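Search all articles, orders, tanks...

Cluvine Aquatics Help Desk
Ticket status: Solved
Subject: Return pump keeps shutting off after moving the tank
Opened March 21, 2024

Hi there, and thanks in advance to whoever picks this up! I bought the Wekis return pump from you last May and it has been a dream until now. We had the living room floor redone, so the tank (58 gallons, mixed reef, mostly softies) got moved to the other wall and back again. Ever since, the pump runs for ten minutes or so, stops, blinks red twice, and then starts itself up like nothing happened. The fish don't seem bothered but I sure am. I've already rinsed the intake screen and tried a different outlet.
– Ya-wen

Reply from Liao, Cluvine support

Hello Ya-wen, and thank you for such a clear write-up – it really does save us both some back and forth. Two red blinks on that controller means the motor is working harder than it should, and after a move I always start with grit. Fine dust gets into a sump so easily, and it loves to settle around the impeller. Please unplug everything before you put your hands in the water, and then try these in order.

Step 1. Clear the floor around the stand and under the sump before you open anything, then pull the pump and set it in a clean bucket.

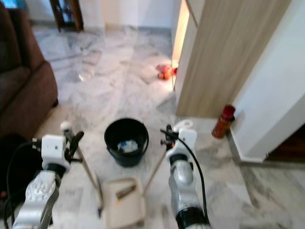

Step 2. Twist off the front cover, slide the impeller out, and soak both in plain white vinegar for an hour. Rinse well and look down the shaft hole with a flashlight.

Step 3. Put it back together and run it at 300 gallons per hour overnight. If it behaves, go back up to 2,000 a little at a time.

Reply from Ya-wen

Well, you called it! There was a gray paste packed in behind the impeller, and one of the little rubber bushings had a split in it. I cleaned it all up and it ran the whole night at 300 without a blink, but it stopped again once I got near the top.

Reply from Liao

That split bushing will be the rest of it, then. I've put a new pair in the mail from our Illside warehouse, no charge. Please keep it on the low setting until they arrive, and add a small powerhead if the corals look droopy.

Reply from Ya-wen

Bushings are in and it has been at full speed for three days. Thank you so much, you can close this one!

We use cookies to keep your cart and remember your tank profile. Accept all | Manage settings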